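Imelda Manalo llega a la cita con una bolsa de tela llena de bloques de construcción y los vuelca sobre la mesa antes de quitarse la chaqueta. Son de los grandes, de los que caben en la mano de un niño de dos años, y ella los va separando por tonos mientras habla. «Perdona, es que no puedo verlos mezclados», se ríe.

Lleva desde agosto al frente de los talleres de juego de Claladlow, y en este tiempo ha reunido 392 piezas, casi todas de segunda mano. Las compra en lotes, las lava con agua tibia y jabón y las deja secar boca abajo sobre una toalla. «El lote más bonito me salió en Navarro, 223 bloques en una caja de fruta. Había verdes de tres clases – uno oscuro, casi de bosque, que me vuelve loca».

El verde es, de hecho, su gran tema. Defiende que una torre pequeña con pocos colores se entiende mejor que una grande con todos, y que el verde junto al blanco y el rojo funciona siempre.

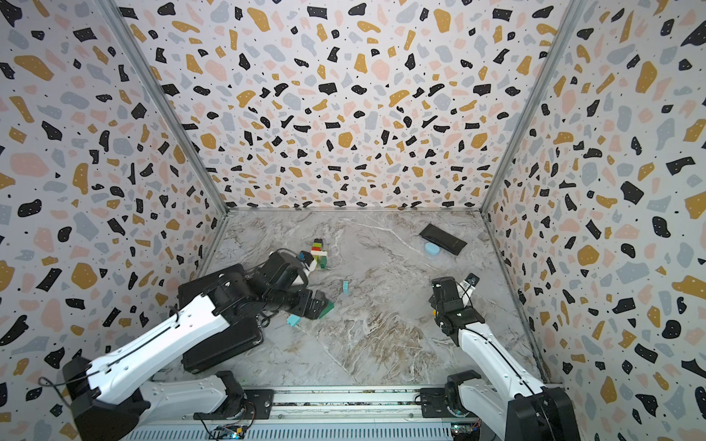
Para Pacita Ocampo, en cambio, el color es lo de menos: lo que importa es que las piezas encajen con un clic que se oiga, y una torre fea que aguanta vale más que una preciosa que se tambalea. Imelda lo ha discutido con ella muchas veces y le da la razón a medias. «El clic es maravilloso, claro que sí, ¡pero déjame elegir el color!».

Le pregunto por dónde se empieza. Por el bloque de dos por cuatro, contesta sin pensarlo. Ocho tetones, una base generosa, sitio para agarrarlo por los lados. «Con ese bloque se aprende todo. Lo pones cruzado y ya tienes un voladizo, pones dos en paralelo y tienes un puente. Los de uno por dos vienen después, y son los que dan la gracia: de pie parecen personas, tumbados parecen escalones».

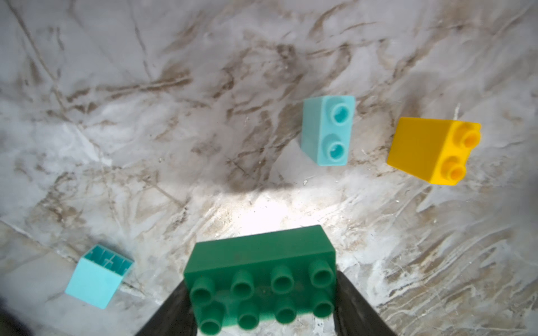

Tampoco le preocupan los arañazos. Una pieza rozada sigue encajando, dice, y solo retira las que tienen grietas o bordes que pinchan. En Gatau probó a trabajar con 48 bloques por mesa y le pareció demasiado: los niños se dedicaban a amontonar. Ahora saca un puñado, deja mucha superficie libre alrededor y espera.

«El suelo despejado invita. Si ves cuatro piezas y un montón de sitio, te pones a pensar dónde va cada una. A mí me sigue pasando, y ya tengo una edad».
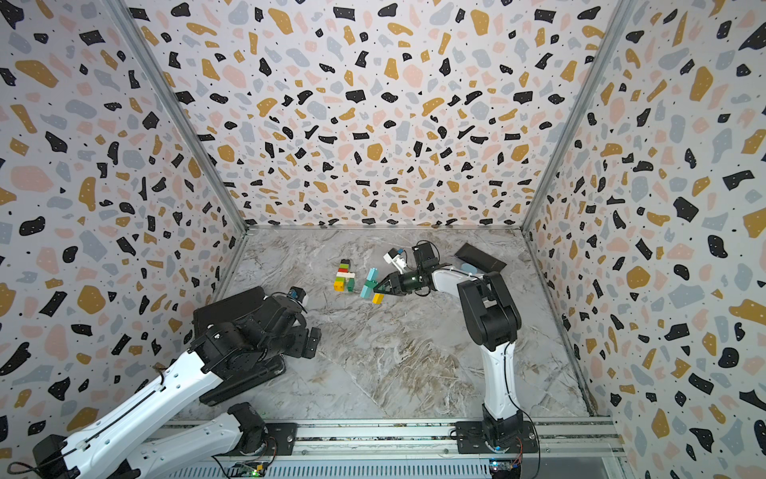
Lo que más le entusiasma es el momento de desmontar. Pide que se haga de arriba abajo, bloque a bloque, y que cada pieza vuelva a su bolsa. Hay quien se resiste, y entonces la torre se queda en la estantería hasta el taller siguiente. En Endier, donde empieza nuevo grupo después del verano, ya le han reservado una balda entera.

Antes de irse me pone delante dos bloques turquesa y uno amarillo. «Haz algo con eso», me dice, y se va a buscar un café.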